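Putting the cup on the disc, 900 times

10/16/19 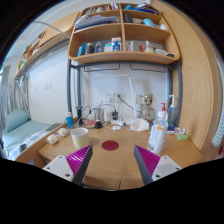 The first thing I wanted to know was how you end up doing this for a living. "You answer an ad," she told me, laughing. She's been collecting demonstrations for Skavwood for 3 months, mostly in people's homes around Plellthorpe, and she has strong feelings about cups.

"A cup is fine. A cup with a handle is a whole afternoon," she said. Each demonstration is short — reach, close, lift, set it down, let go — and then you put everything back a little bit wrong and go again. Her best day so far is 129. Her worst was 88, and she still blames the chair.

I asked if she ever tidies up first. Big no! "They had us clear the desks in the beginning, and the model got great at clear desks." Now she leaves the chargers and the packets wherever people left them, and the folks at Wattimena who train on the data are much happier.

What about mistakes? She keeps some. If she bumps something and recovers smoothly, it stays in. If she drops it, she marks it and moves on. "I used to redo everything until it looked pretty. It made me slow, and my wrist hated me."

The target is over 900 good ones per task before December, and then she starts on drawers. I said drawers sounded easier. She gave me a long look and said, "Have you met drawers?"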